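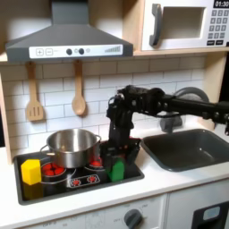
cadimakesjam
I finally finished the pocket version of Morix and the Hollow Hills over the weekend, and I want to talk about the buttons, because I've had this argument with my brother so many times that he has started leaving the room. For those who never played it, the big console version gives you a run button, a jump button, a grab button and a whistle button, and the handheld one has to squeeze all of that onto two. I'm a person who likes few controls. The toy range hood up top has a plus, a minus and two knobs, and that's pretty much where my brain is comfortable. So you'd think I'd love the pocket version! And I do love it, mostly, but putting run and grab on the same button drove me up the wall from the second world onward. You run at a barrel, you pick the barrel up whether you wanted it or not, and then you can't clear the gap because Morix jumps lower when he's carrying something. Did this bother anyone else, or did you all get used to it when you were eight and never think about it again?

Likes: 14

titi_effiong
Oh, I have been waiting for someone to bring this game up. I got mine secondhand in a box with no manual and somebody else's save file on it, and I couldn't bring myself to erase it for months, so my first playthrough was this stranger's game, starting halfway through the Granness marshes with a whole pile of extra lives. I was completely lost and I adored it.

On the buttons, I'm going to disagree with you, gently. The shared button is what makes the handheld one its own game. On the console you can treat barrels like furniture. You go past them. On the handheld every barrel is a little decision, and once I understood that, I started taking the high road through a lot of the levels just to keep my hands free. There are ledges up there I never once visited on the big version. I think whoever did the level layouts knew very well what the buttons would do to you, and put those ledges in on purpose.

Likes: 9

szulc_p
I'd like that to be true but I don't think it is. Go and play the first trip through the mine carts. You come out of the last cart already running, there's a barrel right at the landing spot, and the next jump is the longest in the level. That's the console layout, nearly block for block, with the barrel sitting where it always sat. On the console it's harmless. On the handheld you have to let go of the button in mid-air, land, and press it again past the barrel, and there's no hint anywhere that this is what they want from you. If they'd designed around the shared button they would have moved that barrel three steps to the left.

I'm not saying it's a bad game. I've played it through probably more than any other handheld platformer I own. I just think Sternon were in a hurry and we've all decided to be kind to them in hindsight.

Likes: 11

cadimakesjam
Przemysław, THE MINE CARTS. Yes. That is exactly the barrel. I lost so many lives there that I got to know the music loop well enough to hum it while doing dishes.

Titilayo, I love that story about the save file, and I do see what you mean about the high ledges. I went back this morning to the windmill level and tried staying up top the whole way, and it's a lovely route, with those birds you can bounce off three in a row. I'd just never have found it by myself since the gems mostly lead you along the ground.

Likes: 5

We use cookies to keep you signed in and to remember your reading preferences. By continuing to browse you agree to our cookie policy. Accept | Manage settings

geumok_plays
Hello all, long-time reader, I only really post in the puzzle section, but my daughter and I are in the middle of this one right now so I couldn't resist. She's playing and I'm holding the map I've been drawing on the back of an old calendar (she does the hard jumps, I do the worrying).

I wanted to say something about the gems, since Cadi mentioned them. There are 335 in the handheld version and you only need them all if you want the second ending. My daughter wants the second ending. I have been quietly hoping she'd forget. The ones that are giving us trouble are in the hidden rooms, and by my map there are 29 of those, though we've only been inside a handful of the ones in the Granness part. Does the game ever tell you which rooms you've cleared? We can see a total for each world, but that doesn't help much when you're one gem short and the world has nine levels in it.

As for the run button, she's never complained. She has only ever played this version, and when I showed her the console one at my cousin's house she kept picking up the controller, pressing run and asking why Morix wouldn't grab anything.

Likes: 17

rakiya_o
Geum-ok, your daughter sounds like my kind of player! The game does tell you, but it hides it in a really silly place. On the world map, stand on a level you've already beaten and hold down while you press select. If the little flag waves, every room in that level is cleared. If it just sits there, you've missed something. It was supposed to be in the manual and I believe it was in some printings and left out of others, so a lot of people went through the whole thing without it. I certainly did the first time.

Now, the button question. I'm somewhere between Titilayo and Przemysław, which I know is the boring place to stand. My feeling is that the first half of the game is the console layout shrunk down, and the second half was made fresh. Look at Gillies Peak. Nothing in Gillies Peak exists on the console at all, and in that whole world you never once get a barrel in a landing spot. What you get is barrels placed right before a low ceiling, where the shorter jump helps you. You grab one on purpose so you don't bonk into the spikes. That's somebody who understood the shared button very well! So maybe they were in a hurry early on and then found their feet, or maybe a different person drew the later levels, I really don't know.

Likes: 21

szulc_p
That's a fair point about Gillies Peak, and I'd forgotten the low ceilings. I'll give you the second half. I still want my barrel moved.

I will add one complaint, though, which is the whistle. On the handheld you whistle by pressing up and jump together, and up is also how you climb. So if you're on a rope and you try to hop off it while still holding up, Morix stops and whistles at nobody and then the crow gets him. I have never once whistled on a rope because I meant to.

Likes: 8

titi_effiong
Okay, the whistle I won't defend. I have tried, and I can't. My sister used to make the whistle sound out loud whenever it happened to me and I can still hear her doing it.

I do think you're being hard on the mine carts, mind you. If you stop holding the button while you're still in the cart, Morix keeps his speed until he touches the ground, so you can coast over the barrel and press run on the far side. It feels odd for the first few tries and then it's quite smooth. I'd rather have a jump I had to learn than one I could sleep through, and I know that's a matter of taste.

Likes: 6

szulc_p
It is a matter of taste, and mine is for being told. A sign, an arrow made of gems, anything. The coasting trick works, I use it myself, but I learned it from another kid on a school bus and I shouldn't have needed the bus.

Likes: 12

geumok_plays
Rakiya, the flag!! We tried it at the kitchen table just now and there was a lot of shouting. It turned out we had missed a room in the very first marsh level, behind the waterfall with the frog, and we must have gone past that frog every day for a week. That leaves us 7 gems short in Granness, all of them in levels where the flag doesn't wave, so at least I know where to put my question marks on the calendar.

She'd also like me to pass on that the mine cart barrel is "easy if you just don't want it," and I'm leaving that with you, Przemysław.

Likes: 26

cadimakesjam
I'm reading that out to my brother tonight. Please tell her I tried the coasting trick after lunch and made the jump on my fourth go, and then walked straight into the bat on the other side, so she's welcome to come and do my bats for me.

Has anyone here played the color re-release? I've seen it come up for sale a couple of times and I can't work out from the listings if they changed the rope whistle or left it alone. If they fixed it I might be tempted, even though I have absolutely no business owning this game three times.

Likes: 4

rakiya_o
I have it in a drawer somewhere, I'll dig it out and try the ropes in Gillies Peak when I get in this evening. My memory is that they left it alone, but the crow is purple.

Likes: 7

Shares: 3 | Comments: 11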